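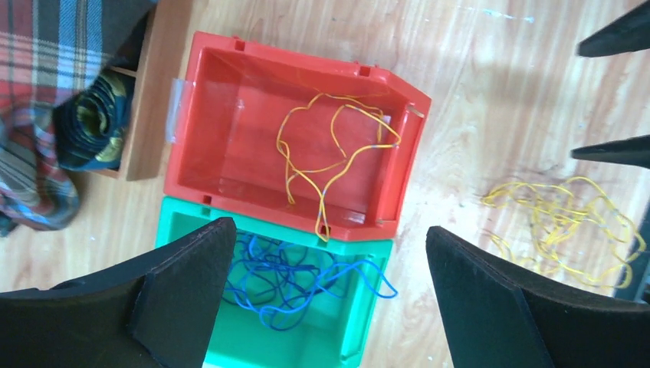
Wire offcuts: sort by gauge or by length?

tillell19
I keep everything under 300 mm by gauge and the rest by colour. It fails when one colour exists in 2 gauges, as with the blue Evlow wire. Proposal: gauge first, colour ignored.

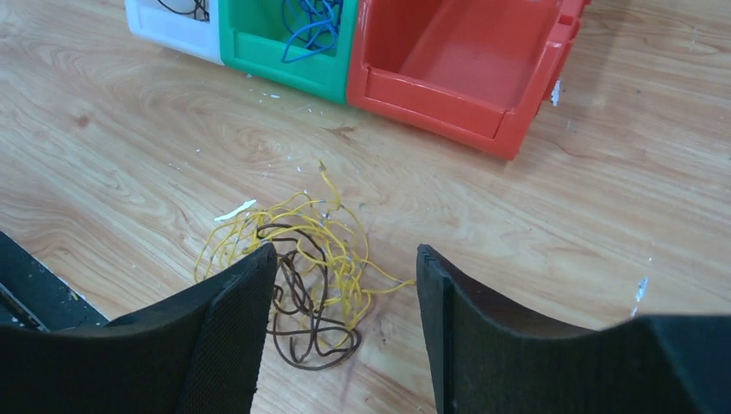 Length would then go on a tag, rounded down to the nearest 50 mm.

Nest Rosser
Disagree. Gauge can be measured in seconds with a stripped end. Length can't be judged once the piece is tangled. Sort by length, coil each piece, tie it.

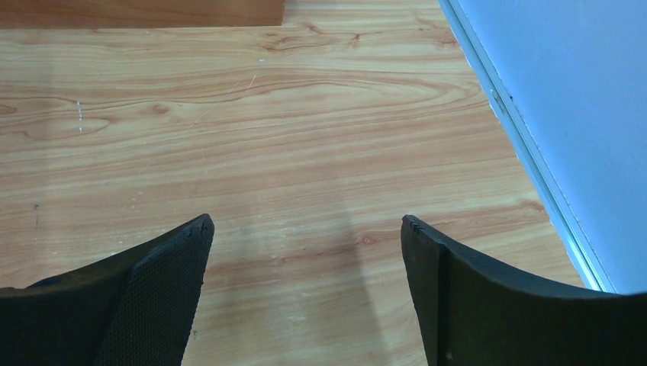

Re: Wire offcuts: sort by gauge or by length?

H_Rieger
Stripping an end to measure it shortens the piece every time. Read the print on the jacket. Trilline repeats theirs often enough that a short offcut usually carries it.

Nest Rosser
Usually. Mine has no print at all.
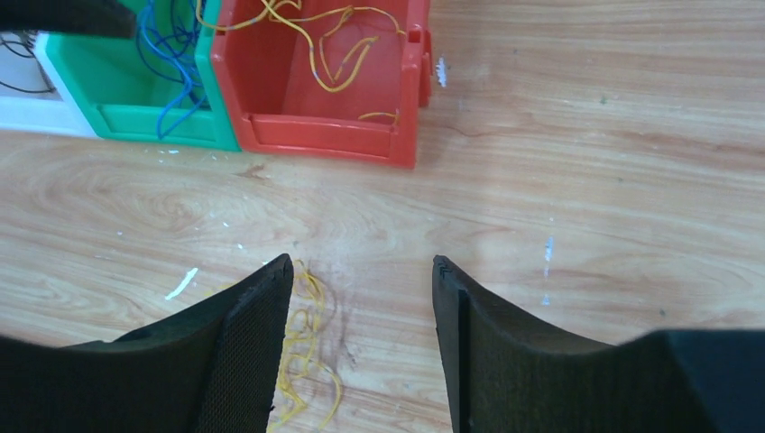 Bench top, swirling grain

tillell19
Unprinted wire goes in the scrap tin here. Will try gauge until November and post the tag layout.

Heike, is that the old Trilline jacket or the new one?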